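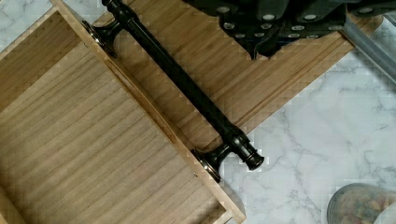
Wooden drawers need a good clean far more often than most of us give them one, and I include myself in that, as I went the whole winter without so much as lifting the cutlery out of mine. Crumbs get in however careful you are, and they always settle along the edges where the bottom meets the sides. On a drawer with a fine, close grain like mine I go with the lines and never across them, first with the small brush from the vacuum cleaner and then with a cloth that has been wrung out until it hardly feels damp. While the drawer is out, do the handle too. Mine is a black bar with little ringed collars and bulges near the ends, very pretty and an absolute magnet for flour, so I wrap a thin strip of cloth round each collar and pull it back and forth, a bit like polishing a shoe.

## Getting rid of the smell

If the wood smells stale, leave the drawer out overnight with a saucer of bicarbonate of soda in it. I used to rush this part (an hour by the back door and straight back in), and the smell was there again by the weekend. If there are sticky patches that won't shift, a very light rub with 400 grit paper does the trick, followed by a dab of board oil. I buy the Rukis one, mainly for the tin, which has a lid you can get off without a screwdriver. Use hardly any and buff it well, or you'll have oily forks until August.

## The worktop, while you're at it

You may as well do the back of the worktop the same morning, when you're already in your old jumper. Start with whatever lives against the tiles and bring it forward a little at a time, wiping behind as you go, so that you don't end up with every jar you own on the kitchen table. Unplug the toaster, let it go cold and tip the crumbs out over the sink – not over the worktop you have just wiped, as I have done more than once. 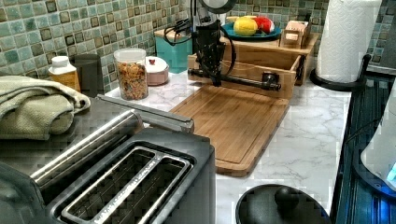 *Toaster, granola jar, pink sugar bowl and the bamboo board, all on the marble-patterned worktop.*

A board with a groove round it wants a cotton bud or an old toothbrush along the groove, and then it should be stood on its edge to dry. Granola is best in something clear with a lid, in my view, so you can see when you're running low before you're standing there in your slippers with an empty bowl.

## Putting the drawer back

Before it goes in, look at the slides. Wipe the rails with a dry cloth and run the drawer in and out 3 times, slowly, listening for grit. If it still drags, check the screws are snug. I cut my liners from a roll of Msimang cork, a shade smaller than the drawer so that they lie flat at the corners, and I don't glue them down.

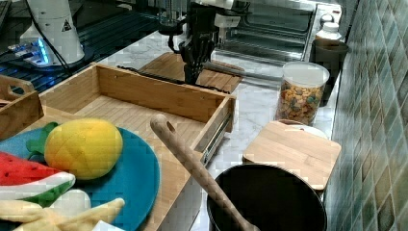

*Drawer open and nothing in it yet, with the blue plate of soft toy food just in front.*

Toy food gets grubby as well, come to that. Check the label first, and if it says it can be washed, put it all in a pillowcase, tie the top and use a cool, gentle wash. Anything without a label I sponge by hand with a drop of washing-up liquid and leave on a towel, turning it now and then. The thick bits take far longer than you'd think, so start in the morning.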